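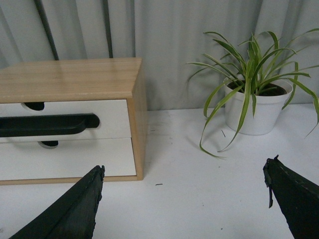

Comparing Two Finger Sets on a Drawer-Opening Task

Howard Goodall
May 2019

This page covers how to run a side-by-side test of two finger sets on the same parallel gripper, using a small drawer as the target. It assumes the arm is already calibrated, the wrist camera is streaming, and you can jog the tool in Cartesian mode. The procedure takes most of a working day the first time and half of that once the scripts are in place.

The two sets compared were the Jomier long fingers (black, tapered) and the Nuttall flat fingers. Both bolt to the same carriage. The controller was a Jurnholm, running the stock position loop with the current limit exposed as a parameter.

What you need

A light drawer unit that sits on the table without being clamped. Clamping hides lateral force errors.
A second object within reach, placed off to one side. We use a potted spider plant. It gives the camera some clutter to deal with and shows at once when a retreat path is too wide.
A plain backdrop. A pale curtain is enough.
A way to log finger position, motor current and tool pose at the same rate.
A hex key for the finger bolts and a marker for the table.

Step 1. Mark the fixture position

Put the drawer unit where the arm can reach it with the elbow well away from its limit. Mark two corners on the table. After every trial, push the unit back to the marks by hand. If you skip this, the error accumulates and the later trials will look worse for whichever set was tested second.

Step 2. Mount the first finger set

Power off the gripper before touching the bolts. Seat both fingers fully, tighten evenly, then power on and run the homing routine. Check that the tips meet when closed. If one tip leads the other, loosen, reseat and home again. Do not correct it in software.

Worn pads should be replaced before the comparison starts. If you only have worn pads, note it in the log and use equally worn ones on the other set.

Step 3. Reset the tool center point

The two sets differ in length, so each needs its own tool center point. Touch off against a fixed pin from four directions and let the controller solve for the offset. Save it under the name of the finger set. Most of the bad runs we had in April came from loading the Nuttall offset with the Jomier fingers mounted. The arm then stops short of the drawer and closes on air, and the log shows a clean trajectory with no contact.

Step 4. Check the camera view

Open the gripper to full width and look at the wrist camera stream. Both fingertips should be in view at the bottom, with the drawer fronts visible above and between them or slightly to one side. If the tips are missing, tilt the camera down and repeat the hand-eye calibration. Long fingers block more of the lower corners of the view, so do this check with the longer set mounted, fix the camera there, and leave it alone when you change sets.

Set exposure manually. White drawer fronts on a white table will push auto exposure around as the wrist moves, and the edge detector will lose the seam between the drawers.

Step 5. Teach the approach

Record three poses:

Pre-grasp: gripper open, tips level with the handle, clear of the drawer front.
Grasp: tips on either side of the handle.
Retreat: straight back along the approach axis.

Keep the wrist orientation the same in all three. Drive the last part of the approach at reduced speed. With a horizontal handle, the fingers have to close vertically, so rotate the wrist before the pre-grasp pose and confirm that the lower finger clears the table. This matters most on the bottom drawer.

Step 6. Set the current limit

Start low. Close on the handle, pull, and raise the limit in small steps until the drawer opens without the tips sliding off. Record that value for each set. It is a result in its own right and should be reported with the success rate.

Step 7. Run the trials

We ran 100 trials per set, 50 on each drawer. Alternate drawers in blocks so that any drift in the setup is shared between them. For each trial, the script should write one line: finger set, drawer, current limit, outcome code, and peak current during the pull.

Use a small number of outcome codes. We settled on four:

0 - opened to the target distance
1 - grasp missed
2 - grasp made, then slipped
3 - unit moved off the marks

Code 3 takes priority over code 0. A drawer that opens while the whole unit slides across the table does not count as a success.

Step 8. Swap and repeat

Mount the second set and go back to Step 3. Do not re-teach the poses. If the tool center point is right, the same poses will work. If they do not, fix the offset.

Results

Jomier: 91 opened, 3 missed, 4 slipped, 2 moved.
Nuttall: 84 opened, 9 missed, 5 slipped, 2 moved.

The difference was almost entirely in missed grasps on the lower drawer, where the wider Nuttall tips had less room. Once a grasp was made, the two sets were close. The slip counts are too small to rank them.

Troubleshooting

Fingers close beside the handle: wrong offset loaded, or the unit was not returned to its marks.
Drawer opens at an angle and jams: grip closer to the middle of the handle.
Peak current rises over a session: clean the pads and home the gripper again.

Phyllis Pickering wrote the logging script and maintains it in the Culutard tools folder. Send changes to her.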